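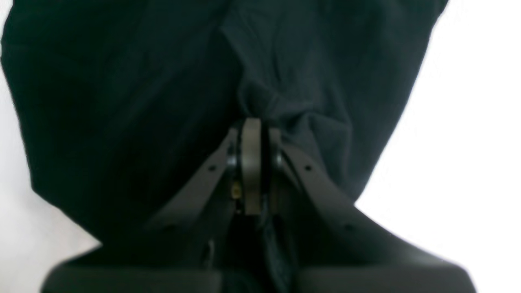

Week 5: The celebrity memoir and the author event

Reading for this session: the first two chapters of Delali Antwi's Sodbridge, and the publicity packet that went out with it (on reserve, ask at the desk). Please read the packet second.

Last week we left off with the question of who a memoir is for. Most of you said the reader. I'd like you to hold that answer up against how these books get sold.

1. The ticket and the book

A common arrangement for a stage event is one ticket, one signed copy. The venue fills its seats, the bookseller moves a stack of hardcovers in a night, and the publisher gets sales bunched into the opening weeks. Everyone in the chain calls this "bringing readers and writers together." Maybe so. Ask how many of those copies would have sold without a famous face at the microphone, and then ask how many get read past the photo section. I don't know the answer, and I'm suspicious of publicists who claim to.

Take the Gratov reading in September. The hall holds 325 and the press release said "sold out." Li-hua Chu's piece in the packet uses the same phrase. Neither says how many tickets were given away to sponsors. A full room and a paid room are different things, and you should get in the habit of asking which one you're being told about.

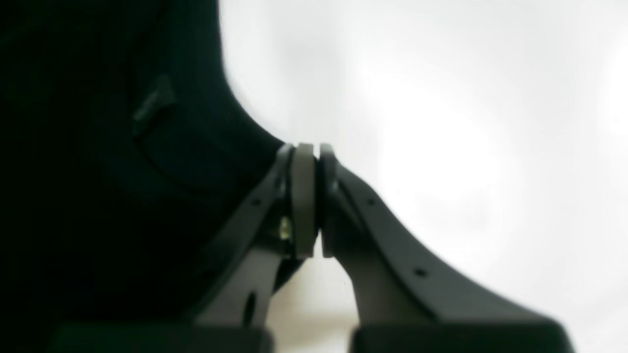
Page last changed: Tue 8 January

2. The moderated conversation

The usual format is an interviewer, two chairs and a short Q&A. The interviewer is nearly always picked or approved by the author's side. Gaurav Singhal, who moderated the Gratov evening, asked 17 questions by the transcript. Go through them and mark the ones that could have produced an answer not already in the book. I found two, and one of those was about parking.

This is no knock on Singhal, who writes sharp reviews when he has a page to himself. The format rewards a friendly host. A hard question on stage looks rude, and the audience paid to like the person.

Compare the Orakzai radio interview (transcript, same packet). Same author, same month, no audience. Antwi gets asked why her brother disappears from the story after chapter four, and there is a long pause, then a real answer. Why there and not in the hall?

3. The title

Titles of celebrity memoirs tend to play on a catchphrase or a stage name. The joke tells buyers they already know this person, while the subtitle promises they don't. Both claims can't be fully true. Wumpini Abugri argues that the gap between them is what gets sold – a nice idea, though she builds it on a small pile of titles she chose herself.

4. The ghost

We'll do this properly in week 7. For now, look at the acknowledgments in Sodbridge and find Yoshinori Tsuchiya. He is thanked "for listening." Listening to what, for how long, and was he paid? The Birnance catalog copy says the book is "in her own words." Notice that this is a claim about words and says nothing about who put them in order. 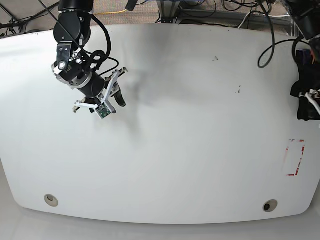
Some of you will object that it doesn't matter who typed it if the life is true. Fine, but then you need a way of checking that the life is true, and the signing table isn't going to give you one. Dates, places and other people's accounts will. Antwi says she left home the winter the theater burned down. Is there a newspaper report of the fire? Somebody in the class should go and look.

For next time

Write one page on any author event you have attended or can find a recording of. Leave out whether you enjoyed it. Say who organized it, what the ticket included, who asked the questions, and one thing said on stage that you could verify. Then verify it.

Late pages lose a grade, same as before.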